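Brullano Gallery – pre-opening safety walk-through, ground floor and mezzanine
Checklist with comments
Date of walk: 26/02/2022
Show: Phuthong, mixed media, hanging works and floor pieces

I've kept the item numbers from the old sheet so you can compare them with last time. OK means OK, LOOK means somebody should go and look again, and FIX means before the doors open, please. My comments run long, as usual. Skip to the FIX list at the bottom if you're in a hurry.

1. Entrance and lobby

1.1 Front doors open fully, both leaves – OK
The left one still sticks a little when you push with your hip, but it goes all the way back to the wall and stays there.

1.2 Mats flat, no curled corners – FIX
The long mat has a corner that stands up like a dog's ear. I caught my own shoe on it, so I guess I tested it. Tape will do for opening night, but I'd like a new mat.

1.3 Leaflet rack steady – OK
Full of Phuthong leaflets now. They look great! The fold is a bit loose and they slide out if you take one from the front, so check the floor under the rack every so often. Glossy paper on polished concrete is slippery stuff.

1.4 Coat rail – OK
I leaned on it pretty hard.

2. Main room, wall works

2.1 Hanging hardware, large canvases – OK
All on two-point security hangers. I tried lifting each one from the bottom corner the way a curious kid would and none of them shifted.

2.2 Hanging hardware, framed drawings – LOOK
Two of the frames on the east wall tilt when you brush past them. They're still locked on, it's more of a wobble, but people do brush past on that side because of the column. Can we snug up the lower screws?

2.3 Glazing, chips and sharp edges – OK

2.4 Wall labels, height and adhesion – LOOK
The height is fine, and I could read them from a wheelchair when I borrowed ours for ten minutes. The glue is another story. One label was already on the floor when I came in, and it wasn't a dirty wall, so I suspect the new adhesive. The old Drulitz strips held better and I'd happily go back to them.

2.5 Lighting track – OK with a comment
All heads tight and safety cables clipped. The lamp aimed at the triptych throws glare right at eye level when you come around the corner from the lobby. You lose the floor for a second, and there's a low piece waiting for you there. Tip it down a few degrees.

3. Main room, floor pieces and plinths

3.1 Plinths level and weighted – OK
Sandbags in all of them. I pushed at shoulder height and again at knee height.

3.2 Barrier line around the low piece – FIX
The gray tape on the gray floor looks elegant and I understand why the artist likes it, but I walked straight over it. We need a contrasting line or a low wire on feet. I'd take either.

3.3 Clear width between pieces – LOOK
The narrowest gap is 43 inches, between the long bench and the woven column. That clears our own minimum, but only with the bench exactly where it is now, and people drag benches. Could we mark the feet on the floor with little corners of tape?

3.4 Floor loading – OK
The Pruvetti casting is the heavy one, listed at 3,000 pounds with its base. It's on the slab and not over the old basement hatch, and the spreader plates are in. Please don't let anybody talk you into shifting it over "just a bit" for the photographs. The hatch is closer than it looks under that new paint.

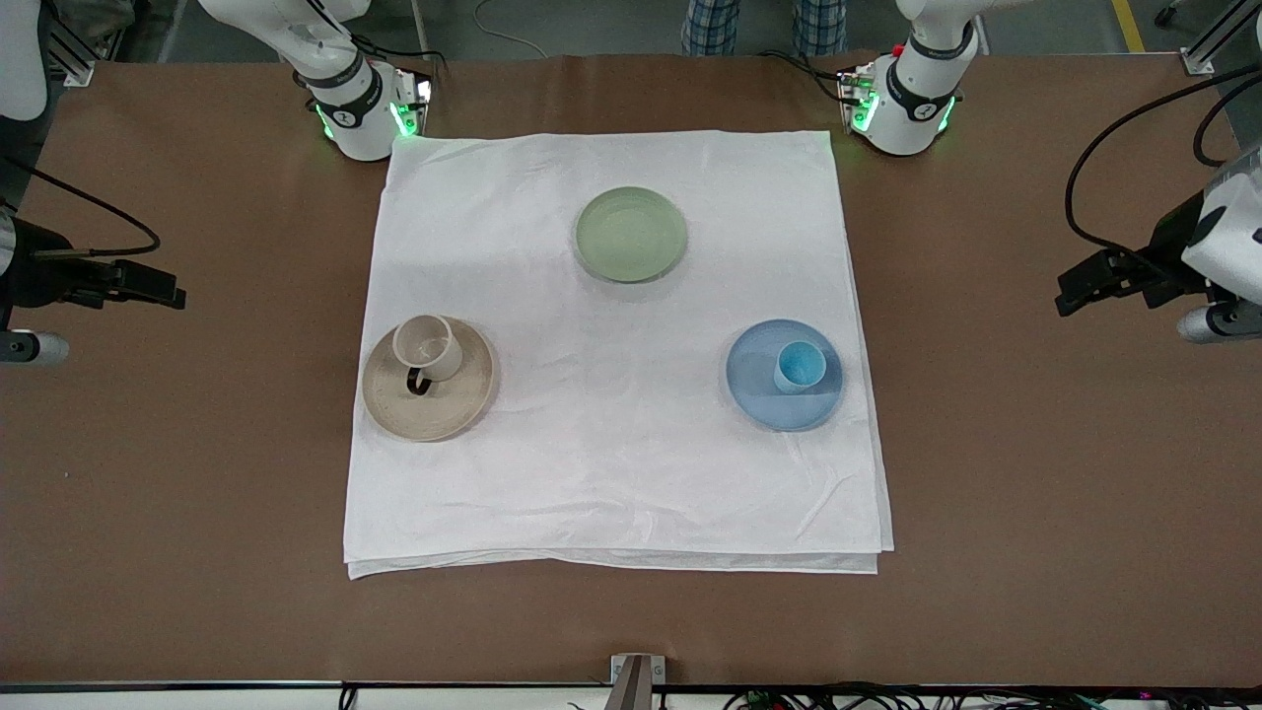

3.5 Touching
I'd written this one off as a signage matter and ticked it. Then a comment came back on the draft sheet from the front desk: Could we have one sign at the door in place of a tiny one beside every piece? People don't read the tiny ones, they bend down to try, and then they put a hand on the plinth to get back up.

Fair point, and I've changed this to LOOK. I watched a few staff members do exactly that on the preview walk, me included. One big sign at the door, letters you can read from the lobby, and keep small ones only for the pieces with sharp edges (the wire works, mainly).

4. Mezzanine

4.1 Stairs, nosings and handrail – OK
The nosings were replaced in July and they're still tight. The handrail is solid all the way up, no rattle.

4.2 Guardrail – OK

4.3 Objects near the rail – FIX
Somebody has put a stack of catalogs on the ledge. It's a lovely spot for them and I can see how it happened, but they're heavy and they're right over the guest book table. Move them to the back wall. Nothing goes on that ledge, ever, not even a pen.

4.4 Video alcove, cables – LOOK
The power cable is in a ramp, good. The speaker cable isn't, and it wanders across the corner where it's darkest. Run it up along the baseboard.

4.5 Video alcove, sound level – OK
Loud, but you can still hear the alarm test over it. I had it played twice to be sure!

5. Exits and fire

5.1 Exit signs lit – OK

5.2 Rear exit clear – FIX
Empty crates again. I know they're only there until the van comes, but that's what we said for the last show. Crates go in the loading bay or they go off site.

5.3 Extinguishers in place and in date – OK
One of them is half hidden behind a temporary wall, though. The sign above it still shows, so I've passed it, but next time let's plan the wall a foot further along.

5.4 Fabric works, flame treatment papers – LOOK
I have the papers for the big hanging. I don't have them for the smaller one by the stairs. They may be in the shipping folder, which I couldn't find.

6. Opening night extras

6.1 Drinks table location – OK
Well away from the drawings. Please keep it on the lobby side of the column and don't let it creep.

6.2 Spill kit – OK
Under the desk. Paper towels, wet floor sign, dustpan.

6.3 Headcount at the door – LOOK
The clicker is missing. Buy one.

6.4 First aid box – OK
Restocked, although we're down to the strange small bandages that don't fit any human finger.

FIX list, before doors open
1.2 Mat corner
3.2 Barrier line at the low piece
4.3 Catalogs off the ledge
5.2 Crates out of the rear exit

LOOK list, this week if you can
2.2, 2.4, 3.3, 3.5, 4.4, 5.4, 6.3

I'll come by an hour before opening and walk the FIX items again with the sheet in my hand. If something gets done sooner, put your initials next to it on the copy behind the desk – pencil is fine.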